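The Basement Class

A term with the people learning to clean what the surgeon puts down

By the second week I could name the parts of a pair of scissors. I had thought this was something I could do already. I had thought the parts were "the handles" and "the cutting bit", and I'd got through a fair stretch of adult life, including a failed attempt at dressmaking, without being asked for more.

Pacita Yap asks for more. She teaches the sterilisation technician course at the Mac Mathúna Institute in Flatbridge, down a ramp and past the bike cage, and on the opening night she held up a pair of Metzenbaums and waited. The silence went on long enough for someone's stomach to contribute. "Ring handles, shanks, box lock, blades," she said eventually. "The box lock is where the meat hides. Write that down."

We wrote that down.

If you've had an operation, somebody in a basement has handled every metal object that went near you, and they did it twice: once when it was filthy and once when it was clean. They've soaked it, brushed it, put it through a washer, looked at it under a magnifying lamp, oiled it, closed it to the first ratchet or left it open depending on what it is, arranged it on a tray in an order the scrub nurse is prepared to tolerate, wrapped it and cooked it in steam. You'll never meet them. They don't come round the ward afterwards to ask how you're feeling. The flowers go to the nurses and the chocolates go to the surgeon, who doesn't need them.

The class I joined was small and oddly assorted. There was a former pastry chef, two sisters who had worked in the same abattoir, a young man who'd dropped out of pharmacy and wouldn't be drawn on it, and a retired locksmith whose wife had sent him. The chef was the star. She had spent years folding things into other things at four in the morning, and her envelope fold, the one that lets you open a sterile wrap without touching the inside, made the rest of our parcels look like something left on a doorstep.

I was there to write about it, and the institute let me sit in on condition that I did the work. I'd imagined a polite stool at the back. I was issued a face shield and a pair of gloves that came up to the elbow.

Flatbridge runs the course in the evenings because most people taking it have a job they'd like to stop having. You do the theory in the basement, then go out on placement, and the placement is where the numbers get serious. The institute wants 2,000 hours logged under supervision before it will give you the full certificate. Yap did hers at Kerkanik, the regional hospital up the highway, back when the department had a single washer and a window that looked onto a wall. She talks about it the way other people talk about boarding school.

"You started on bowls," she told us. "Months of bowls. Then somebody left to have a baby and I was allowed a retractor."
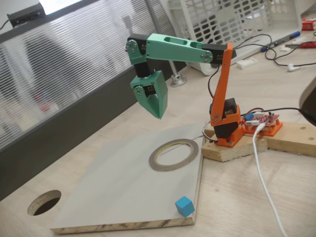

A desktop arm in orange and mint green, with its gripper pointing at the bench.

The practice trays come from Kerkanik too, retired instruments with worn hinges and the odd bent tip. The general set is the one everybody learns first. It has 40 pieces, which doesn't sound like many until you have laid out thirty-nine and the clock on the wall says half past eight. There is a checklist. The locksmith believed he didn't need the checklist. Yap let him believe it right up to the end of the exercise, when she tipped his tray onto a towel and read the list aloud, slowly, pausing after each item like a woman calling bingo for the recently bereaved.

He was missing a towel clip. It was in his sleeve.

A good deal of the teaching is about water, and I'm sorry to report that I now have opinions about it. Hard water spots the steel. Water that's too hot sets blood, much as it does on a good shirt, so the first rinse is cool and anyone reaching for the warm tap hears about it. Saline pits the metal. Detergent is measured, and the line on the jug isn't a suggestion, although the younger abattoir sister treated it as one for most of July and had to be moved away from the sink.

The big washer in the basement is a Daltum, secondhand, and it has a display that speaks in codes. Everyone is taught the codes. Everyone is also taught that code 7 means somebody has left the door seal dirty again, and that Yap would prefer a confession. She got one, on a wet night near the middle of term, from me. I'd wiped the seal. I had wiped it with enthusiasm. I hadn't wiped the bottom of it, where, I was shown with a torch, all the interesting things collect.

What surprised me was how much of the job is looking. I'd assumed the machines did it, and that the people were there to push trolleys between them. But the washer has no idea whether the grooves on a pair of forceps are clean. It only knows it ran. So you sit at the lamp and open the jaws and turn them, and then you do the next pair, and after an hour your neck hurts and you've begun to take a grubby hinge personally. The pharmacy dropout turned out to be superb at this. He could find a fleck on a needle holder that the rest of us had passed as fit for service, and he'd slide it back across the bench without a word, which was worse than if he'd said something.

The pay is modest. Yap is blunt about it on the first night, before the fees are due, and a couple of people usually don't return after the break. Those who stay tend to like the hours, or the quiet, or the fact that the customers are asleep. The older sister told me she liked that nothing in the room had eyes. I decided to let her have that one and went back to my bowls.

Assessment was at the end of term: a written paper, a wrapped tray and an interview in which you explain what you'd do if theatre rang to say a set had arrived wet. (You take it back. You take all of it back, you say sorry, and you don't mention how busy you are.) The chef got full marks for her tray and was offered a placement at Kerkanik before she had taken her gown off. The locksmith passed, with his sleeves rolled up.

I passed the paper. My tray was opened in front of the class and one corner of the wrap fell inward and touched a clamp, and Yap looked at it for some time.

"If that were my hernia," she said, "I'd be asking for another one."

Enrolments for the next intake are open, and the institute supplies the face shield. Bring your own shoes, closed at the toe, and don't wear anything with wide cuffs.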